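Shape sorting comes to Nevville toy library

August 2018

The Nevville toy library has added a set of coloured shape blocks to its lending shelves, and families can start borrowing it from this weekend. The set was put together by Zaidi, the small workshop on the Pruvstead road that already looks after repairs for the library.

The blocks come in several colours, including red, blue, green and yellow, and in shapes that most children meet early on: stars, hearts, cubes, cylinders and triangular prisms. They are sized so that an adult can pick one up between finger and thumb and a preschooler can hold one in a fist. Each set goes out with a wooden board, which gives children a flat place to work and keeps the pieces from wandering off under the couch.

The library has had shape puzzles before, mostly the kind with cut-out holes. Those are still popular, but they have one answer each and older children lose interest in them. Parents had asked for something looser. With the new blocks there is no fixed place for a piece to go. A child can put all the blue ones together, or put a star beside a star and ignore the colour, or line everything up along the edge of the board and call it a train.

Zaidi tried out the first set at two play mornings in the hall earlier in the month. The younger children nearly always went for colour first. Several of the four-year-olds made pairs, and one group spent most of the morning standing the cylinders up and knocking them over. The hearts were the favourite by a long way and were the only shape that caused an argument. Extra hearts have been made for that reason and are kept at the desk.

Borrowing works the same way as for everything else on the shelves. The set can be taken home for two weeks and renewed once if there is no one waiting. It comes in a drawstring bag with a card listing the pieces, and borrowers are asked to check the bag against the card before bringing it back. Missing blocks can be replaced, so families should let the desk know instead of holding on to the set while they search for the last piece. There is no charge for the first lost block.

The library has made 24 sets available for the start. Seven of those have been put aside for family day care groups and the kindergarten, which can keep them for the whole term. More than 100 families are on the library's books at the moment, so there may be a wait in the first few weeks. Names can be added to the list at the desk or by phone.

The blocks should be wiped with a damp cloth and left to dry in the shade. They should not go in the dishwasher or be left in a hot car. The board can be wiped as well but should not be soaked. The set is recommended for children aged three and up, and younger children should be watched while they use it.

A sheet of simple games is tucked in with the card. Most of them need only a few pieces. In one, the adult makes a small group on the board and the child has to say what the blocks have in common. In another, a block is taken away while the child's eyes are shut. There is also a harder game for children who have started school, in which two blocks may only touch if they share a colour or a shape. The sheet has been printed in large type, and the desk has spare copies for anyone who would like one without borrowing the set.

Fatance, the hardware store in the main street, donated the timber for the boards. The store will have a set on its front counter until the end of the month for people who want to see the blocks before they borrow. Children are welcome to play with it while they are there.

The toy library is open on Saturday mornings in the hall behind the Nevville swimming pool. Parking is at the side, and the ramp entrance is on the pool side of the building. New members can join on the day and will need to bring something with their address on it.

Blues, greens and reds grouped on the maple board, with a yellow heart behind the red star.

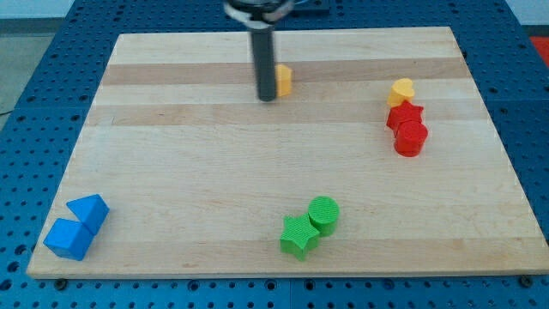
Also in Nevville this week

Pool car park to be resurfaced. The northern half will be closed first, and drivers are asked to use the street entrance until the work is finished.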